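Session 4: Collecting demonstrations
Handout, 12/01/2026

Before you train anything, somebody has to sew. Our suturing set, Titik, holds 154 demonstrations. The target is 200, and has been since July.
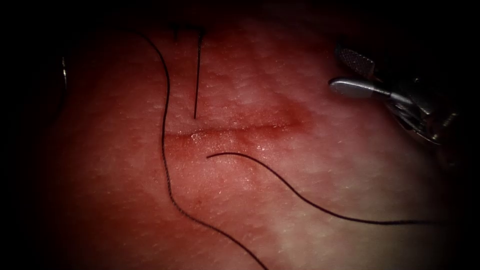
Needle, thread and a cut to close.
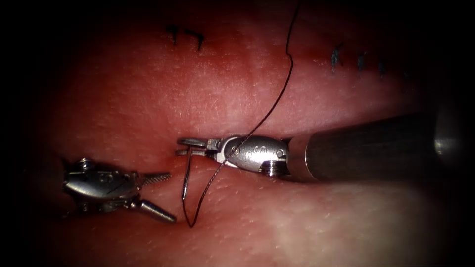 Thaís Miranda wrote back on the draft of this handout to ask why we keep the fumbled attempts. A learner fed only on clean stitches, she says, has no idea what to do after a bad one. She wants them labelled, though - "oops" is not a label.

For next time:
Sort your share into clean, recovered and abandoned.
Note where each grasp starts.
Do not trim the pauses. Hesitating is data too, as you may tell your tutor.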